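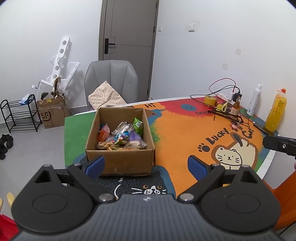
Tustileck Lucky Cat Table Mat – review

Posted 7/2/19

I bought the Lucky Cat mat from Tustileck to cover a desk that doubles as our snack and packing table. The top had picked up glue marks and a long scratch, and I wanted something cheaper than refinishing it. I have used the mat every day for 11 weeks.

Design

The print is loud. Most of it is orange, with green down one side and red along the far edge. There are cats, paw prints and bits of lettering all over it, including a "Hi" and a blue smiley face. The cream cat next to the words "Lucky Cat" is drawn very simply. The black speckled cat is a different style altogether, with orange-ringed eyes and long white whiskers, and it's the one my kids like.

If you want a calm workspace, buy something else. Tustileck sells the same size in plain gray for 3 dollars less. I would also think twice if you sort small colorful items on your desk. Beads and craft pieces get lost against the pattern. Anything larger is fine, and a brown cardboard box stands out well enough.

Size and fit

It covers our desk with a narrow strip left bare at the back. The listing gives one measurement and the label on the roll gives another, slightly smaller. The label was right. Measure first if you need edge-to-edge coverage.

It came rolled tight and the corners curled. I laid it upside down overnight with cookbooks on top and three of the corners went flat. The fourth took until the end of the week.

Grip

Good. We keep an open box of packaged snacks on it, a mix of wrapped baked things and small packets, and the box gets pulled forward and pushed back all day. The mat stays where it is. An empty box will slide across the surface easily, a full one drags a little. I have not seen it bunch up.

On a glass table it did worse. I tried it on one for an afternoon and it crept toward the edge whenever someone leaned on it.

Cleaning

Crumbs are the main problem here, and they brush off with a dry cloth. Chocolate comes up with warm water and dish soap. Ballpoint pen doesn't. There is a faint blue line on the green part that I have given up on. The maker says no bleach and no machine washing.

Don't put hot pans on it. The leaflet says so and I took its word for it.

Wear

The colors look the same to me as when it arrived. One front edge has started to scuff where forearms rest on it. Box cutters go through the surface easily – I have one short cut to prove it – so tape and untape your parcels somewhere else or put a board down.

Compared with others

Before this I had a Prilness desk pad, thicker and softer, but it stained within a month and smelled of rubber for most of that time. The Tustileck had a light plastic smell that was gone in two days. I also looked at the Sjöberg felt mat. It is nicer to touch and costs twice as much, and felt with crumbs in it is not something I wanted to deal with.

Ordering

Mine came from Semis. Delivery took 12 days, longer than promised. The tube was dented at one end and the mat inside was fine. Returns are accepted only if it hasn't been unrolled, so check the dimensions before you cut the strap.

Good points: stays put on wood, wipes clean, colors have held.
Bad points: curled corners, marks from pen, wrong size in the listing.

Rating: 4 out of 5. I would buy it again for the kids' table, and probably the plain gray one for my own desk.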